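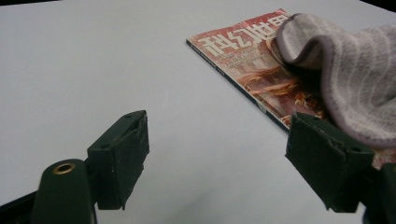 About Wurkenetti

16/05/2019
By the Wurkenetti team

Wurkenetti is a second-hand shop for two things that people will tell you don't belong together, towels and magazines, and we have been selling both from the same long room on the harbour side of Starkness for long enough that we've stopped noticing it's odd. If you have come in for a bath sheet and gone home with an armful of old science fiction, then you already know us, and you can skip most of this page (but do read the bit about donations, as it has changed).

We began with the towels. A guest house up the hill was closing and wanted rid of its linen, 24 boxes of it, and we had a room, a good big washing machine and more optimism than sense. We washed the lot, dried it on lines strung from one end of the room to the other, and sold it folded on a trestle by the door. At the bottom of the last few boxes were magazines that guests had left behind over the years, and those went faster than the towels did. So we kept on with both!

The magazine side is called Jang, after the narrow back room it lives in. There are 900 issues on the shelves at the moment and over 3,000 more in the loft waiting to be looked through, which is a lovely job for a wet afternoon and a terrible one for a hot one. Science fiction and fantasy take up most of the space, in English, Chinese, French and a little Polish. We do have regulars who read Chinese, and copies of 科幻世界 (Science Fiction World) don't stay long, so please ring if you are travelling specially. Issues with a loose cover or a missing page are marked in pencil on a slip tucked inside and priced to suit.

Towels and other household cloth come under Tusum, at the front. Everything is washed here before it goes out, whatever state it came in, and then gone over by hand on the table under the window. We feel along the hems first, as that's where a towel usually gives up, and any stitching that has started to run is put aside for mending. After that we look at the pile. 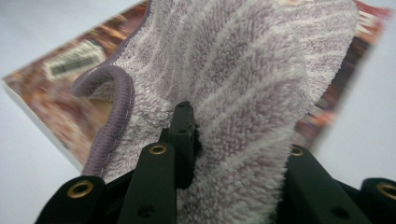

A deep, loopy terry is what most people are after, and striped ones especially, though for some reason the plain white always gets left until last. We don't use fabric softener, partly because we can't stand the smell of it and partly because it seems to us to make a towel slide over the water when it ought to be soaking it up. A good shake before hanging does more for the loops than anything out of a bottle, and we will happily show you how on a quiet day. Anything too thin to sell is cut into cleaning cloths, and there is a basket of those by the till, help yourself.

About donations. We are glad of them, but we can only take 500 magazines from any one household now, after a very generous delivery last May that we were climbing over until the autumn. Towels are welcome in any number as long as they are dry when they reach us. Please don't tie them up in bundles with the magazines, as ink comes off on pale cloth and we can't always get it out.

The kettle is in Jang, on the shelf beneath the French ones, and the comfortable chair is next to it.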